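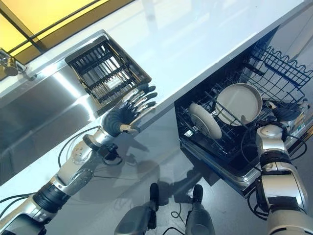
The dishwasher at Laskowska House in Clandum, with two plates in the lower rack and the drying rack sitting in the sink.

2026-02-13
By Lech Pawlak

The shared kitchen on the ground floor of Laskowska House is open again, and I went over to see it (and, I'll admit, to get a cup of coffee out of it). If you've lived in Clandum for any length of time you've probably washed a dish in that room. I've washed hundreds. My wife and I had our anniversary supper there, and I spent most of the second half of it with my sleeves rolled up, scrubbing a lasagna pan while everybody else had cake.

So the big news, for me anyway, is the dishwasher! The house has never had one. It went in at the end of January under the white counter, just to the right of the sink, and you can pull the door down and load straight from the rinse without dripping all over the gray floor. The racks are dark coated wire, and there are plenty of tines in the bottom one for dinner plates, even the big ones with the raised rim that never fit in my machine at home.

The work was done by Lostar, the kitchen fitters over in Coston, and the bill for the machine and the plumbing came to $800. That money came out of the fall soup nights, which brought in a little over $1,000 once the groceries were paid for. What's left is going toward new dish towels and a decent set of serving spoons, and I'm told there's a lively argument going on about whether the spoons should be slotted.

The sink stayed, I'm happy to say. It's stainless steel and it's deep enough for a stockpot, and the chrome faucet is the same one we've all been fighting with. The black plastic drying rack has stayed too. When I stopped by it was down in the basin, which is where I'd keep it myself, as it leaves the counter clear for rolling out dough or setting down a tray. There was some talk of throwing it out now that there's a machine, but the good knives and the wooden boards still have to be washed by hand, and they need somewhere to drip.

A few house rules have gone up on the inside of the pantry door. Scrape your plates before they go in. Glasses and cups on the top rack, plates and bowls on the bottom. No cast iron, please (somebody already tried, and we won't get into who). If you're the last one out and the machine is full, start it. If it's half full, leave it for the next group and shut the door so the little kids don't climb on it. The short cycle takes 30 minutes, so a lunch crowd can have everything back in the cupboard before the afternoon sewing group comes in and wants the table.

I asked if I could run a load while I was there and got a yes, so I did. Mugs mostly, plus a gravy boat I found at the back of a cupboard that I'm pretty sure I donated myself and had forgotten all about. It's quiet, too. I stood there talking over it without raising my voice, and my voice isn't a small one.

The kitchen can be booked again for birthdays, bake sales, canning days and the like. It's $12 for the evening, same as before, and that includes the dishes, the pots and the oven. The sign-up sheet is hanging by the front door at Laskowska House, and the pencil on the string is real short, so bring a pen. Next on the calendar is the pancake supper, and there are still griddle shifts open. I've put my name down for cleanup, for once in my life without being asked.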